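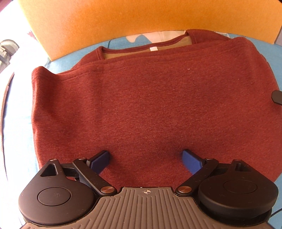 A meme has no author by the time anyone laughs at it, Wenche Løken wrote after my last column on pet accounts, and trying to attach a name to one is like trying to find out who told a joke first. She thinks the owner of a famous cat is owed a thank-you and nothing more. I think she is wrong on the facts and half right on the remedy, and the two parts need to be handled separately.

Take the facts first. A joke has no original file. A cat picture does. Someone held a phone, pressed a button and produced a file with a capture time, a lens setting and a resolution. Every later copy is smaller or more compressed than that file, or has text over part of it. In most cases the copies can be put in order by those three properties alone. The source is hard to find when the owner has deleted it or never posted it at full size, and easy to find otherwise. The usual claim that the origin of a meme is lost means in practice that the person reposting it did not look.

The case I know best is Kevent, a gray shorthair whose owner, Tormod Strömberg, posted a single picture of him yawning in a sink. The yawn was read as a scream, captions were added, and the picture went everywhere. Strömberg kept a log. Over 39 days he recorded 2,000 separate posts using the picture. Of those, 37 named the cat. Only 13 linked to the account it came from. Some of the accounts that did neither were selling mugs.

Strömberg is not a poor man and did not lose a living over this. He told me he would have agreed to nearly all of the uses if asked. He did object to the mugs, and he objected more strongly to a run of posts that gave the cat a different name and a made-up disease and then asked for donations. That second kind of misuse is where the lack of credit stops being a matter of manners. A reader who had been able to get back to the source in one step would have seen a healthy cat in a sink and kept the money.

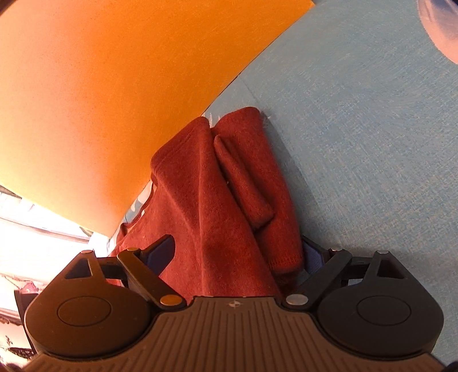

The common answer is a watermark. I have argued against watermarks before and will repeat the case briefly. A mark in the corner is removed by cropping. A mark across the animal ruins the picture, and an owner who wants the picture to be seen will not use one. A faint mark survives until the second or third round of compression and then turns into a smudge that can't be read by a person or a machine. Metadata is worse, as most platforms strip it on upload. Any scheme that depends on something added to the picture will fail at the first person who prefers it gone.

The other answer is registration. Grirnetance, the licensing agency, will take a pet owner's originals, file them and send out invoices when commercial copies are found. It works tolerably well for animals that are already famous. For the rest it comes too late, because owners do not know which picture will spread until it has spread. The agency also takes a share of income that most of these pictures will never earn. I have no quarrel with the business. It is a collection service, and credit is a different problem.

A third approach is matching, and I think it deserves more attention than it gets. Services such as Josavow compare a copy with a store of known originals and report the closest one.
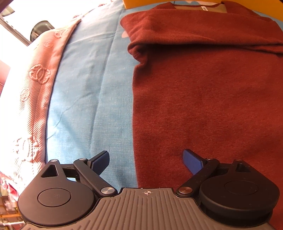

Matching on the animal itself is weaker than people expect. Two gray shorthairs with their mouths open produce much the same outline, and a caption usually covers the forehead or the chin, where the useful markings are. The background does more of the work. Most pet pictures are taken at home, on furniture, and household cloth makes a good reference. Blue fabric lying beside reddish fabric, as on the bedding in the picture above this paragraph, gives a boundary between two colors that would still be there after a copy had been shrunk and saved several times over. A white cat on a white sheet gives almost nothing. The practical advice to owners is dull: leave some of the room in the picture, and keep the uncropped file.

There are objections. Matching tells you which file is earlier among the files the service holds, and if the thief uploads first, the thief is the source. Josavow deals with this by preferring the larger file with more of the background in it, which is sensible and will be wrong now and then. It also means handing a company a collection of pictures of the inside of people's homes. I would want a fixed limit on how long those are kept, and I have not yet seen one that I would call short.

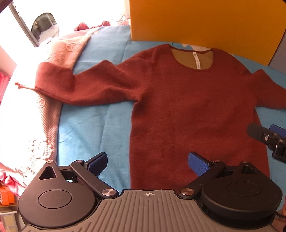
The larger objection is Løken's, and it concerns the remedy. She holds that if every repost had to carry a credit, people would stop reposting, and the animals in question would never have become known at all. Strömberg's cat would have had an audience of his relatives. I accept this as far as it goes. A duty on each person who forwards a picture to a friend is silly and could not be enforced. But the platforms already compute a match on upload for music, and they attach a title and an artist to a clip with no effort from the person posting it. The same line of small type could sit under a cat. It would cost the reposter nothing and would be ignored by nearly everyone, which is fine. It needs to be there for the few who are about to send money or buy a mug.

My proposal is therefore limited. Platforms should run the match they are able to run, show the result, and let an owner correct it with an original file. Payment can be left to the agencies and the courts. Private messages should be left alone entirely. Where no match is found, the line should say so in plain words, so that a blank is never taken for a clean record.

Løken has since replied that a cat can't be credited with anything, being a cat. The line I have in mind would name the owner's account first and the cat second. Strömberg would like it the other way around, and I don't feel strongly enough about the order to argue with him.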